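Our project asked whether people stick with a daily walk longer when a partner is waiting for them. Fourteen classmates signed up in November, which felt like a lot until it rained.

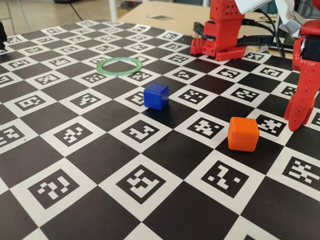

*Fig. 1. Blue cube on the checkerboard mat.*

Half walked alone and half in pairs, 38 minutes a day. Raed Aoun kept the log in Fokuslow and recorded every excuse. The pairs missed fewer days. They also walked slower and stopped for pastries, so we make no claims about weight.

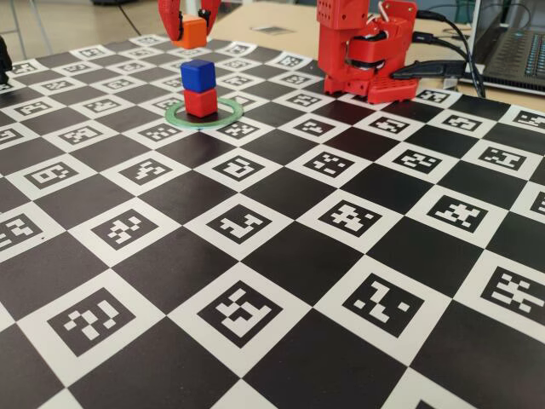 *Fig. 2. Blue cube stacked on red, inside the green ring.*

Three solo walkers quit in week one. Halyna Kobzar wants to repeat the study in spring, with a stricter pastry rule.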